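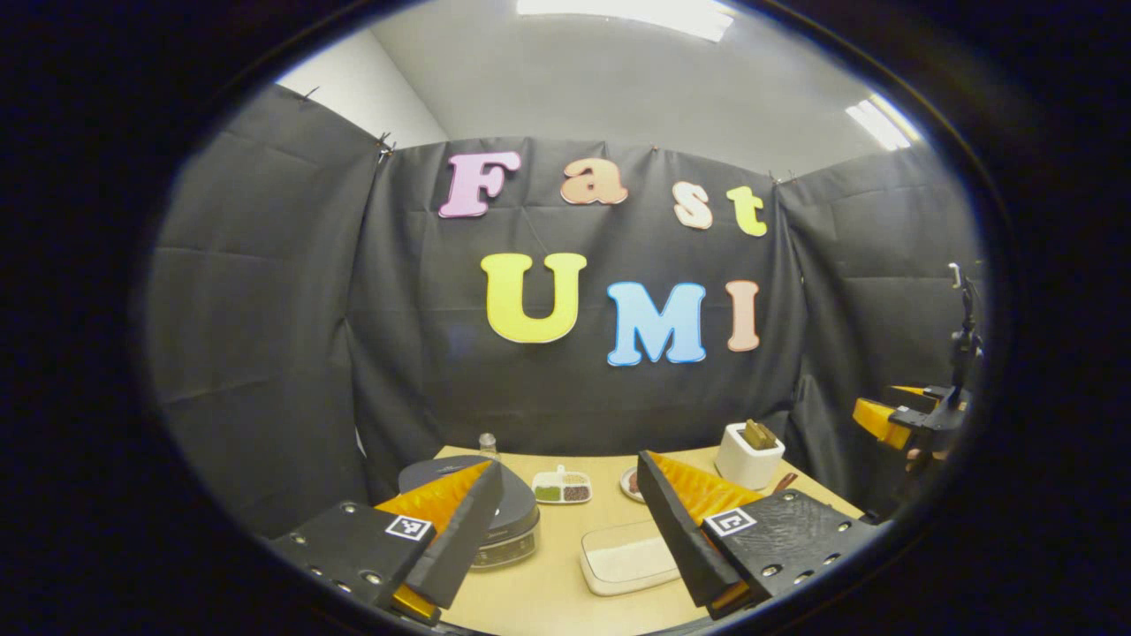
Let people make breakfast badly

I have been collecting demonstrations for manipulation policies for three years, and my favorite part of the job is still the part most papers cover in a single paragraph. Somebody stands at a table with a gripper in each hand and does a chore. Then they do it again. That's the data! Everything we later brag about comes out of those minutes, and I think we should be far pickier about what goes into them, and far more relaxed about how it looks.

Our last set, which we called Pidero, had 1,348 recordings of kitchen tabletop tasks. Toast onto a plate, lid off a container, small bottle moved out of the way. We kept 1,182. The rest were thrown out for lost tracking or a sync problem between the two hands, and I have no quarrel with that. My quarrel is with the second cut we nearly made, the one for style.

You know the style cut. Someone goes through the clips and drops every one where the person hesitated, bumped the dish, let go of the toast and went back for it. What's left is smooth and lovely to watch, and the policy trained on it falls apart the first time a slice lands crooked, having never once seen a crooked slice get fixed.

Kenza Saber, who ran our sessions, argued for keeping all of it, and she won me over on a Friday afternoon by playing 16 fumbles in a row. Every one of them ended with the task done. A hand backed off, changed its angle, tried the other edge. I'd been calling those mistakes. They're the richest seconds in the whole set.

So here is what I'd like to see more of. Bring in people who have never held the tool, and give them 20 minutes to get used to it instead of a whole day. Put the plate somewhere awkward. Use things with different surfaces, because a shiny lid and a piece of bread ask for very different squeezes. Write down which recordings contain a recovery, so you can find them again (we didn't, and going back to label them was miserable).

There is a fair objection, which is that sloppy data can teach sloppy habits. It can. I would still rather sort that out in training, where I can weight a clip down and bring it back next week, than at the table, where a deleted clip is gone. Disk space is cheap. Kenza's afternoons are not.

We start on the next set in December, and I can't wait. She wants soup.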